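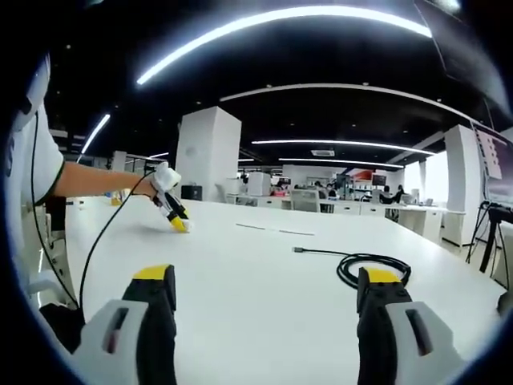
14 September 2021

So the hallway is finally painted and I am sitting on the stairs with a cup of tea, writing this on my knees, looking at it. I went with the green in the end. I know, I know – I spent most of January telling everyone I was done with green after the bathroom, but this one is softer and a bit gray, and when the front door is open it looks like the inside of a pea pod. I love it!

The bottom half still needs its second coat behind the radiator. I can get two fingers and the edge of a roller back there and that's it. Ailsa says to use a foam brush taped to a ruler, so I'll try that tomorrow if I can find a ruler in this house.

The big news is the bench. I drove all the way out to Hamley this morning because a shop there had an old church pew in the window, and I'd been thinking about it since I saw it on the way back from the dentist. They wanted 975 for it. I sat on it for ages (it was very uncomfortable, which I chose to ignore) and then I went and had a sandwich and came back, and it was still 975. The man wouldn't budge on the price but he did show me a smaller one out in the back, short enough for two people who like each other, for 340. One leg is chewed up, like a dog had it for years, and somebody painted the underside bright orange. I said yes before I'd even measured. Then I sat in the car and panicked and called Syahrul, and he went over and measured the wall for me with the phone on speaker, muttering. It fits. There are four inches left over at the coat hook end, so a skinny umbrella stand could go there.

It didn't fit in the car, of course. They're bringing it over next week.

Now I have to decide about the seat. I was all set on one long cushion in ticking stripe, navy and cream, with ties at the corners. But I stopped at Ismail on the way home for picture hooks and they had a remnant bin with this heavy oatmeal linen, just over two yards, and I'm weak. I washed it when I got in and it's drying over the banister right now. It has a few slubs in it and one faded line where it must have been folded, and I think if I cut carefully the line will end up on the bottom. Or I leave it on top and say it's old. Mom would sew piping around it. I'm not doing piping.

I also priced having the floor done while I was in the mood for spending. The quote from Plesport was 2,050 for sanding and sealing the hall and the landing, and that's without the stairs. So no. I'm getting a runner and I'm going to be happy with it. There's a flat woven one I keep going back to, rust and brown with a thin cream border, and the long size is 700, and there's a jute one for a lot less that Ailsa had in her kitchen and says sheds all over your socks. I might wait and see how the bench looks against the boards first. The scratches by the door don't bother me as much now the walls are nice.

Things I forgot to buy again: felt pads for the bench legs, sandpaper, a bulb for the landing.

The mirror is still propped on the floor where the bench is going to go. I tried it over the hooks this afternoon and it was too high for me and fine for Syahrul, and then we tried it lower and it looked like it had slipped. Maybe it goes upstairs. Maybe I put the Gallamik print there, the one with the boats that's been in its tube since the move, and get a frame for it in plain oak. I'll hold it up in the morning when the light's better.

Paint in my hair. Going to go wash it out before it sets.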